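Boletín de automatización de servicios, agosto
Tareas cortas, trayectos largos: qué sabe hacer ya una máquina entre el portal y la tienda

La pregunta que más llega a este boletín es si las máquinas pueden encargarse ya de las tareas domésticas y de taller. La respuesta depende de dónde se trace el límite de la tarea. Doblar una toalla sobre una mesa es una tarea. Bajar la basura, recoger un paquete en la esquina o reponer el expositor de una tienda desde el almacén de enfrente son también tareas, y las tres tienen un tramo de acera en medio. Ese tramo es el tema de este número.

Trurnamix publicó en primavera la segunda versión de su entorno urbano simulado, que sirve para entrenar y evaluar robots de reparto y de apoyo a comercio sin sacarlos a la calle. Skuvico lo ha utilizado para medir su plataforma de recados, una base de cuatro ruedas con un compartimento de carga y, de forma opcional, un brazo. Hemos tenido acceso a los resultados y a las vistas del barrio virtual en el que se hicieron las pruebas.

El encargo básico es sencillo de enunciar: salir de un comercio, recorrer la acera, cruzar si hace falta y llegar a otra puerta. El reparto de dificultades es menos evidente. Una acera ancha y despejada, con un escaparate a un lado y el bordillo al otro, parece el caso fácil, y para el planificador de trayectoria lo es. Para la percepción, no tanto. El paso de la sombra de un edificio al pavimento a pleno sol obliga a la cámara a reajustar la exposición, y durante ese intervalo la estimación de profundidad pierde calidad. Un toldo, una boca de incendios roja o un cajón de prensa junto al paso son obstáculos fijos que el sistema debe reconocer como tales y rodear con margen.
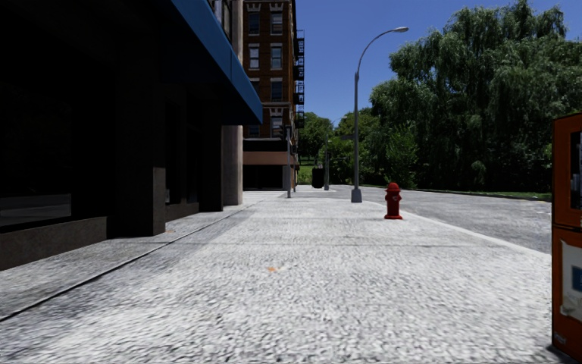 Skuvico ejecutó 176 recorridos completos. En 97 de ellos la plataforma llegó a la puerta de destino sin asistencia. En 43 necesitó que un operador remoto confirmara una decisión, casi siempre la de iniciar un cruce. Los restantes terminaron en parada de seguridad, y de estos últimos 31 se registraron en el mismo tipo de situación: el sistema interpretó como escalón un cambio de textura o de brillo en el suelo.

El dato merece atención porque no se corrige con más potencia de cálculo. Una junta oscura entre losas, una grieta o una rejilla enrasada comparten rasgos visuales con un desnivel real. Si se rebaja el umbral de detección, la máquina deja de pararse ante las juntas y empieza a ignorar algún bordillo. Si se eleva, se detiene cada pocos metros. Los sensores de contacto en las ruedas ayudan, pero informan cuando la rueda ya está encima.

Las rejillas plantean además un problema mecánico. La plataforma de Skuvico usa ruedas de goma maciza, adecuadas para suelo continuo. Sobre barras paralelas el comportamiento cambia según el ángulo de entrada: si la rueda ataca las barras en perpendicular, hay vibración; si va en el sentido de las ranuras, puede encajarse. El equipo resolvió el asunto marcando las rejillas como zona de coste alto en el mapa, de modo que el planificador las bordea siempre que queda paso libre. 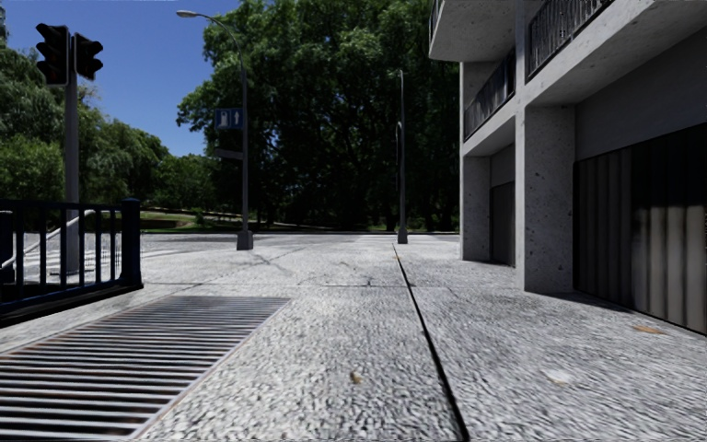

Entorno simulado: rejilla enrasada en primer término y junta longitudinal en el pavimento.

La hojarasca es otro capítulo menor que consume horas de ajuste. Una hoja suelta sobre hormigón claro tiene contraste suficiente para que un detector poco entrenado la clasifique como objeto. En un robot aspirador doméstico ocurre lo mismo con los flecos de una alfombra o con un calcetín, con la diferencia de que allí una parada en falso no molesta a nadie que venga detrás. En las primeras versiones del modelo de Skuvico el robot rodeaba las hojas. En la actual pasa por encima, tras añadir un filtro de altura mínima.

Bundgaard, que trabaja con un enfoque distinto, prescinde de buena parte de la percepción fina y confía en mapas previos muy detallados. Cada junta, cada poste y cada rebaje de bordillo se levantan antes de la puesta en servicio. El método da buen rendimiento mientras el barrio no cambia, y exige repetir el levantamiento cuando se abre una zanja o se mueve un contenedor. Para un recinto industrial o un patio de almacén puede ser la opción razonable. Para una calle comercial, el coste de mantenimiento del mapa se come el ahorro en mano de obra — al menos con los precios que Bundgaard maneja hoy.

Queda el cruce. Es el punto donde más interviene el operador remoto y también donde la simulación resulta más útil, ya que permite repetir la misma situación con otro tráfico, otra luz u otro estado del semáforo. La plataforma tiene que localizar las franjas del paso de peatones, asociarlas a la señal que les corresponde y decidir. La asociación falla con frecuencia en intersecciones amplias. Un semáforo visible al otro lado no es necesariamente el que regula el paso por el que se va a cruzar, y un poste cercano puede tapar parte de la escena justo desde la posición de espera.

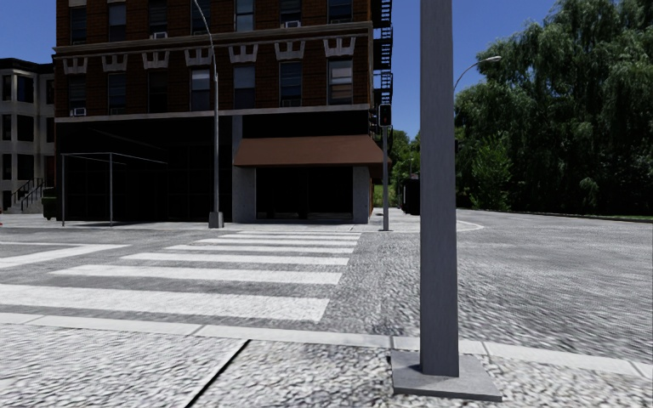 La solución adoptada consiste en retroceder o desplazarse lateralmente un tramo corto hasta obtener una segunda vista, y solo entonces pedir permiso o cruzar. Añade segundos a cada recorrido y reduce las consultas al operador. Skuvico no ha publicado todavía la cifra desglosada de esa mejora, por lo que conviene tratarla como una indicación del fabricante.

En cuanto al brazo opcional, los resultados son más modestos. Grellolport suministra la pinza y el controlador, y la integración cubre por ahora dos operaciones: depositar una caja rígida en el suelo y recogerla. Abrir una puerta, levantar una persiana o sacar una bolsa de basura de un cubo siguen fuera del catálogo. La bolsa es el caso más difícil de los tres, porque se deforma al agarrarla y su peso no se conoce hasta que se levanta. Quien espere que la misma máquina vacíe el cubo de la cocina y lleve la bolsa al contenedor tendrá que esperar a otra generación de producto.

Para un comercio que se plantee una prueba, tres comprobaciones previas ahorran tiempo. Medir el ancho libre de acera con el mobiliario propio ya colocado, expositores incluidos. Localizar rejillas y registros en el recorrido previsto. Y anotar a qué hora del día cae la línea de sombra sobre la puerta, dato que casi ningún cuestionario de proveedor solicita y que explica una parte de las paradas observadas.

Trurnamix tiene prevista una ampliación del entorno con lluvia y pavimento mojado. Los reflejos en el suelo son la siguiente fuente probable de falsos escalones, y Skuvico ha confirmado que repetirá la serie de recorridos cuando la ampliación esté disponible. Publicaremos la comparación con los mismos criterios de recuento utilizados en este número.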